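2018-03-07, open day at Flestden

Notes while it's fresh. Alfredo Sebastian and I ran the arm bench from doors open to close, and my voice is nearly gone. What a great day!

We used the lunch setup: wicker basket on the left, white tray on the right, sandwich wedge to be moved between them. I'd argued for wooden blocks and I'm glad I lost. Kids who had walked straight past the Petchrat conveyor stopped dead for a sandwich. One girl stayed through both morning sessions and kept telling the arm to be gentle.

Settings, for whoever sets up next:

- Clistus build from last week, no changes
- speed limit left at 200 mm/s all day
- wrist camera on the big monitor, turned to face the crowd
- fingers opened wide before every approach, then lowered slowly

The wrist view was the real hit. People would glance at the arm, then up at the monitor, and you could see them work out that this was what the arm had to go on. (Alfredo's line was "now you're the robot, where would you put your fingers?" and I'm stealing it.)

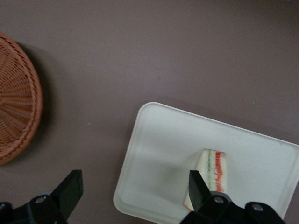
A few of the adults asked good hard questions. How does it know how hard to squeeze? What does it do with a soggy one? I said we set a grip limit and that soggy ones are still our problem, and a bloke who used to work in a bakery gave me a lovely rundown of how they handled fresh sponge. Wrote his tips on the back of the sign-in sheet, must type them up before the sheet gets binned.

Things that went wrong: 2 dropped wedges, both after lunch, both when I'd nudged the tray and forgotten to re-centre it. Put tape marks down next time. The stop button also needs a brighter label, as one of the helpers couldn't find it when I asked.

The front desk counter finished on 1,847, well over what we'd planned for. Wendico want to bring their own staff through in September and asked if we'd do the same demo. I said yes before checking with anyone. Sorry, Alfredo.

To do: wipe down the finger pads, copy the run logs off the bench machine, try the colour correction on the monitor feed (everything looked a bit mauve), order more bread.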